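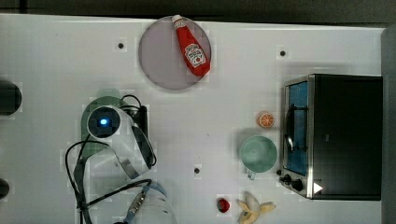
Iwona Krajewska wrote back within the hour to say that a reset checklist is only worth the paper if the person on the late shift can follow it without asking anyone, and that ours failed by line two. She's right, and I've been grinning about it ever since, because it sent me straight back to the part of this job I like best!

Bench notes > Robots > Good habits

Posted in January by the Clornano bench blog author

So, the rules for tabletop work. When I started, our written procedure ran to 204 lines and read like a lease. People skipped it (me too). The new one has 10 lines, fits on a card, and I'm a little bit in love with it.

Line one is about the layout. Every object on the table gets a written start zone before the arm is powered, and the zone is described by what it's near: plate by the top edge, mug beside the oven. Our old version said "place items as usual," and that is the line Iwona circled. Usual for whom? I once compared two people's setups from the same afternoon and they could have been different kitchens.

Then the naming rule. One object, one name, for the whole project. If the log says "ketchup" in the morning it can't say "red bottle" after lunch. I went back through 430 log entries over the holidays and fixed the names by hand, which took two evenings and a lot of toast, and the search finally works. What a difference!

Cables have a line to themselves now. Before each run, somebody moves the arm slowly through its full reach and watches the loops the whole way, looking for anything that pulls tight or drags across the work area. Wouters asked if we could do it once a week. No. Every run.

Food was the fun one to write. Fruit changes shape and softness during the day, so the log notes when a banana was peeled or an orange was sliced, and anything that gets squashed goes in the bin and into the notes. Glass doors and anything with a knob get checked by hand first: does it open, does it turn, is it unplugged unless the task calls for heat?

And the stop button. Whoever starts the run says out loud where it is and keeps a hand free for it. Feels silly for the first day or so, then it's just part of starting up.

I still can't decide about line 6, which says two people have to agree before the zones change in the middle of a project. It's slow, and I've grumbled about it. But I've also lost a whole batch to a mug that wandered a little further left every session, so it stays in for now. Iwona wants it moved up to line two. I'm trying her order next, and I'll post the revised card once it has survived a few late shifts.

Contact | Copyright Clornano bench blog | Back to top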